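Reuse of the Ntuli Street Fire Station as Small Apartments
Student project report, Building Conservation and Planning
Kiprono Lema and Salim Chege
April 16, 2019

1. Background

The fire station on Ntuli Street closed when the crews moved to the new building by the highway. It is a two-story brick building with a hose tower at the back and three engine bays facing the street. The city listed it as a local landmark, so the front wall, the bay doors and the tower can't be removed or changed in a way that shows from the sidewalk.

Serex, the present owner, has asked for permission to turn the station into 13 apartments with a café in the middle bay. The application was still open when we finished our work. Our task was to read the plans, visit the site and say whether the layout could work without harm to the listed parts.

2. The plans

The drawings by Veteck show a floor area of 2,578 square feet in the engine bays alone. Nine apartments would go on the upper floor, where the dormitory and the day room used to be. The other four would be behind the café, with doors onto the yard. The hose tower would hold a stair – the old ladder inside it would be kept and fixed to the wall.

Most of the units are studios. The smallest has no hall, and the front door opens straight into the living space. Coats, shoes and bags need a place right by the door in a unit like that, and the plans leave a strip along one wall for it.

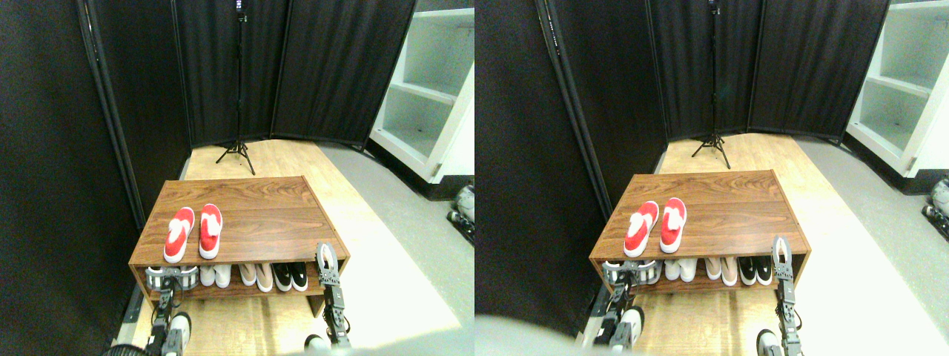
Figure 1. Low shoe cabinet with slippers on top and a row of shoes on the lower shelf.

We looked at storage because it affects the listed fabric more than we expected. Built-in closets would have to be fixed to the glazed brick on the ground floor, and every fixing means a drilled hole. Free-standing furniture leaves the brick alone. We suggest that the permit should ask for free-standing storage in the four ground floor units, and that closets be allowed upstairs, where the walls are plain plaster from a later repair.

3. Site visit

We visited in February with one of the owner's staff. The roof over the bays is sound except at the north gutter, where water has come in and stained the brick. The bay doors are original and heavy. Two of them still open. The third has dropped on its hinges and rests on the floor.

Upstairs, the dormitory is one long room with windows on both sides. The plans divide it with new walls that meet the outer wall between the windows, so no window is cut in half. In one place the new wall comes very close to a window frame, and we think it should move over by a few inches.
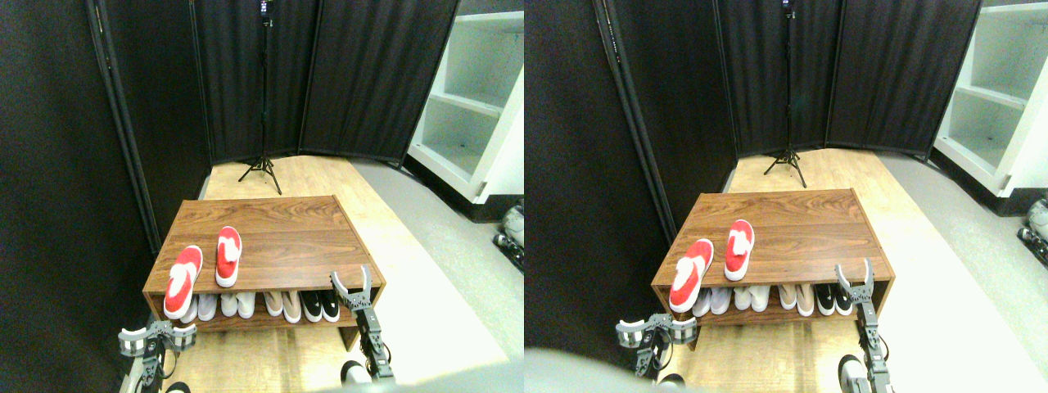

The drawings also give door swings for each studio, and in two of them the front door would hit anything placed on the storage strip. Hanging the door on the other side fixes this in one unit. In the other, the strip has to move to the opposite wall, which takes some space from the kitchen.

4. Comments from neighbors

The city had received 72 written comments when we checked the file. Most were about parking. The yard has room for six cars, and the street is full on weekday evenings. A smaller group objected to the café hours. Several people who had worked at the station asked for the brass pole to stay where it is, and the plans do keep it, behind glass at the back of the café.

5. Findings

The layout can work with small changes. The wall in the dormitory should be moved, the two door swings should be redrawn, and the north gutter should be repaired before any inside work starts. The dropped bay door should be rehung using its own hinges if they can be saved.

We did not study the cost of the work or the parking question. The sound between the café and the units behind it also needs a proper test, and Veteck has not yet given a figure for the new wall.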